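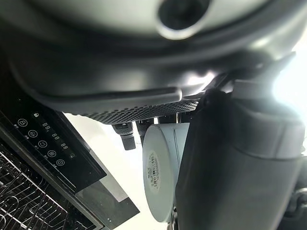

Grustitgate pool opens again in January

Good news for my knees and everyone else's — the Grustitgate pool is back after seven months shut. I rang the front desk and they reckon the new heater is in and the change rooms have been painted a colour they're calling Nonamley green.

Doors open at 6 am, with lane swimming until 9. A casual swim is now $7, up from $5.50, and I did grumble a bit. Nearly 487 people have already put their names down for the aqua classes, so get in quick!

The Cilo kiosk will be back too, hot chips included. Parking's still on the Björklund Street side only.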